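Pilteo Home Help
Clothing care > Storage and hanging

Black jacket keeps sliding off a plastic hanger, and how do I hang it in front of black fabric so anyone can see it?

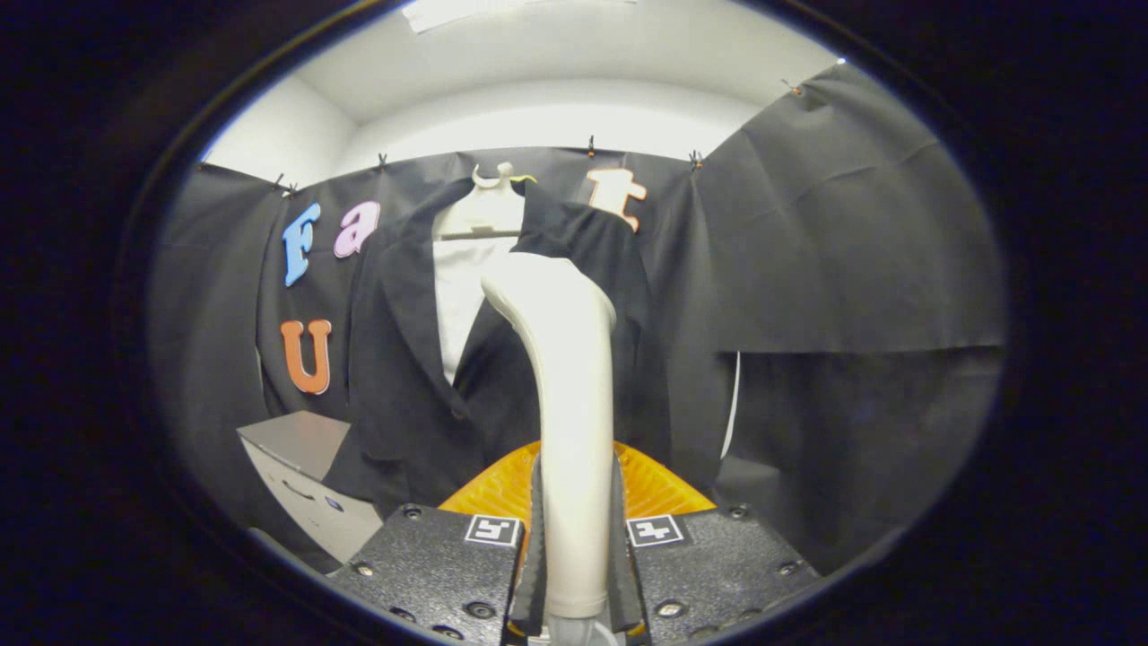 The jacket on its white hanger, with the backdrop and some of the foam letters.

Posted by Suha Khalaf

I have two problems and they are both hanging in the same corner, so I'm putting them in one post. Moderators, split it if you must.

I'm setting up a small display corner for our clothing swap, which goes by the name of Karam and takes over a room for a weekend in December. The idea was a dark backdrop with bright letters on it, and one good outfit hanging in front so people walk in and think "clothes" and not "dentist." I hung black fabric along the back and the right side and clipped it along the top. I put up foam letters, the kind meant for children, who apparently get all the cheerful supplies. Then I hung up the best thing anyone has donated so far, a black jacket with wide lapels and something white inside it.

You will have spotted the flaw. It is a black jacket on black fabric. In person you get a white hanger, a bit of white down the middle, and a general feeling that somebody may be standing there.

The first problem is the hanger. It's plain white plastic and the jacket creeps. I hang it straight, go and do something else, and when I come back one side has dropped lower than the other and the front has swung open. I have tried hanging it more sternly. I'd like it to stay open a little, so the white shows, but in a way that looks as if a person decided on it.

The second is the backdrop. The right side is one big panel and it falls in folds. On the left the fabric is carrying letters, so I can't just yank everything tight without rearranging my spelling. Is there a way to get folds out of black fabric while it's up? I own an iron but I don't own a table I'm willing to sacrifice, and I'd rather not take the whole thing down again. Taking it down is how I lost an evening last time.

Also, if somebody wants to tell me to use a different jacket, I've thought of that. The other candidate is brown and has a smell.

Budget is whatever I find in a drawer, though I could be talked into buying a hanger.

zerkach_mends

Buy the hanger. You said you could be talked into it, so consider this the talk.

A jacket with any weight to it wants a hanger with wide, shaped ends, the sort that fills out the shoulders. On a thin one the cloth is only sitting on a narrow ridge, and as soon as one front is a bit heavier than the other (a pocket flap, a button, a forgotten set of keys — check the pockets) the whole business starts to travel. Before you spend anything, try this:

Take the jacket off and put the white piece on the hanger by itself first. If it's a separate shirt, button the collar button and the one below it. A shirt fastened at the neck grips the hanger and gives the jacket something to rub against. If it turns out to be the lining and not a shirt, skip this step and pretend I said something useful.

Wrap each end of the hanger. A strip of felt is good. So is a fat rubber band wound round a few times, or a pair of those foam shoulder pads that everybody's aunt cut out of her blouses and then kept. The padding needs to end just short of where the sleeve begins, or you'll get a little bump that looks like a shoulder having an idea.

Put the jacket on over that, then set the collar first and the shoulders second. People always fuss with the front, and the front only does what the shoulders tell it to.

For the opening, decide how much white you want and put one small safety pin through the inside of each front edge into the shirt, at about chest height. Pin from the inside, catching only the facing, so there's no hole on the outside. With the lining version you can run a loose thread across the inside between the two fronts instead. It holds them at a set distance and snips out afterward in 2 seconds.

On the black-on-black question, bring the jacket forward. If it's close to the backdrop it has no edge. Even a hand's width of air behind it will give you some shadow, and a lamp from one side will pick out the lapels. Overhead light is no friend to black clothes. It makes the top of the shoulders gray and leaves the rest to the imagination.

I would also swap the white hanger for a dark one if you're buying anyway. White is the first thing you look at, and at present the hanger is the star of the corner.

DudinikDad

Spray bottle. Water. Done.

OK, slightly longer. Mist the folds from the top down until the fabric is damp but not dripping, pull the bottom edge gently, and clip something along the hem to keep weight on it. Clothespins work, or a row of spoons if you're that kind of household. Leave it overnight with the door shut. I did it with a school play curtain that had up to 10 creases in it from being kept folded under a bed, and by morning you could see maybe one of them, and only if you were me.

Test a corner first in case your black isn't very committed to being black. And take the jacket away before you spray! Foam letters don't mind water but whatever is holding them up might, so go easy on that side.

If you want fewer folds in the first place, take the clips off the big panel, move the outside one farther over, and put the rest back evenly. Most sagging is just too much cloth between clips. I wouldn't stretch it flat, though. Flat black fabric shows every bit of lint in the county.

No opinion about the jacket. I own one hanger and it's a chair.

Mrs. P. from Tuesday group

Use a steamer. We had a steamer at our church sale and it was very good. It was a blue one. My sister-in-law has it now and I have asked for it back.

I would put a scarf on the jacket. Something red or yellow so it goes with your letters. Then you wouldn't have to move anything.

Suha Khalaf

Thank you all. I checked the pockets and there was a bus ticket, a mint, and a very large button belonging to no part of the jacket, so that's one mystery solved and another begun.

Felt on the hanger ends has stopped most of the creeping. I pinned the fronts the way zerkach_mends described and got them level on the second try. I've moved the jacket forward and borrowed a lamp. It now has sleeves.

I did the spray bottle on the right-hand panel only and weighted the hem with spoons, which my household has taken badly at breakfast. The folds are softer. A couple of the deep ones are still there and I've decided they're drapery.

The scarf is under discussion. I have about 1000 scarves from the donation bags and every one of them is black.

zerkach_mends

Then tie one round the lamp stand and call it a theme. Keep it well away from the bulb.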